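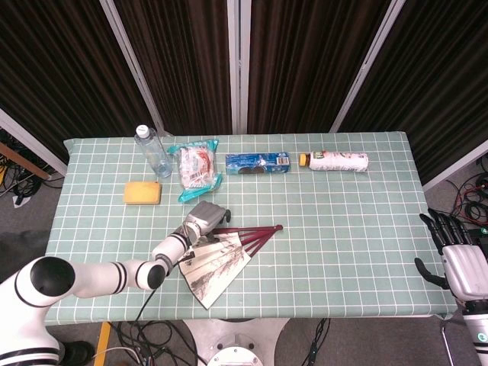 Fan, sponge, cookie box, two bottles, a bag of snacks. Left hand at the fan, right hand waiting.

**1/** I've worked at Kullgate for eight years, most of it on the returns floor. In May we started putting two-armed robots on some of the sorting work. People keep asking me what that's like, so I'm writing it down once.

**2/** Returns is the part of a warehouse you don't see in the ads. A box comes back and you don't know what's in it. Could be a fan. Could be a half-crushed bag of chips. You open it, look, decide: restock, discount, donate, toss.

**3/** On a normal shift our building gets 1,200 items back. The week after a holiday sale we hit 1,965 in one day. I still remember where I was standing when that number went up on the board.

**4/** The arms don't do the deciding. They pick up and place. A person still says which bin. That's how it's set up now and I can't tell you how long it stays that way.

**5/** Most of my hours have moved to teaching. I lay things out on a table, run the arms through a pickup, save it if it's good, do it over if it's not. Then I change the layout and go again.

**6/** Bottles are easy to explain to a new person. Grab it in the middle. A folding fan is harder. Take it by the pivot end and you're okay. Take it by the paper and you've got a return that can't be restocked.

**7/** I never thought about how I pick up a fan before this job change. Now I have opinions on it. My kids are tired of hearing them.

**8/** What got better: my wrists. Under the old setup I'd go home and run them under hot water before dinner. I haven't done that in weeks.

**9/** What got worse: it's quieter. We used to have six people on a line, talking all night. Now there are two of us at a table and the other person is usually looking at a screen.

**10/** Pay. Trainers get a bump, and I got it. The people still on the line did not, and they're handling the stuff the arms drop. I think that's wrong and I said so at the shift meeting. Gwenaël Mallet, our lead, wrote it down. No answer yet.

**11/** Headcount. We were 59 on nights. Nobody was let go, but when people leave their spots aren't getting filled. If you're being told "no layoffs" where you work, ask about that second part.

**12/** Somebody at the Hurkent building asked me if they should sign up for training when it opens. I would. Get the pay rate in writing first, and ask who fixes the arm when it stops at 3 a.m. For a while here that was me, with a phone number taped to the table.

**13/** Back on at 10 tonight. If you work returns somewhere else and they've brought these in, tell me how they split the jobs up. I'd like to bring it to the next meeting.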